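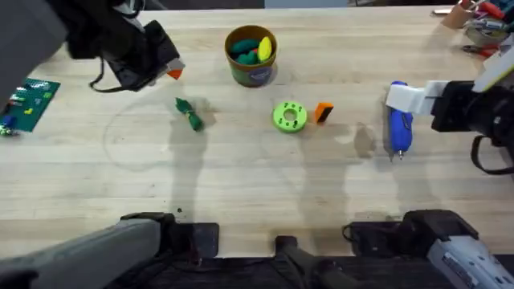

Friday, 30th March
Kiprono Barasa

Toy sorting at last! I've been looking forward to it since December, when the box came back from Kimaro with everything jumbled together and 139 little bits at the bottom.
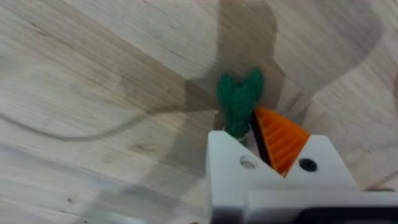
I do love the knitted ones, all those loops and bumps. Gave myself 15 minutes to get started and was still happily at it after lunch.

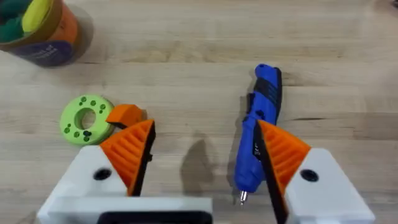 Stosora, March

Lovely light all afternoon, and the table is such a good size for this (why did I ever use the floor?).
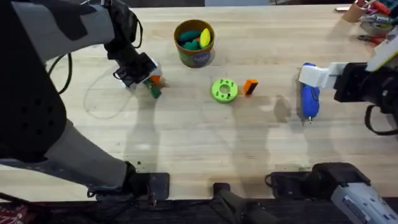
Soft toys are my favourite part. They look so cheerful bunched up in the cup, the yellow one beside the dark green, with a bit of red peeping out. Fimska bricks tomorrow!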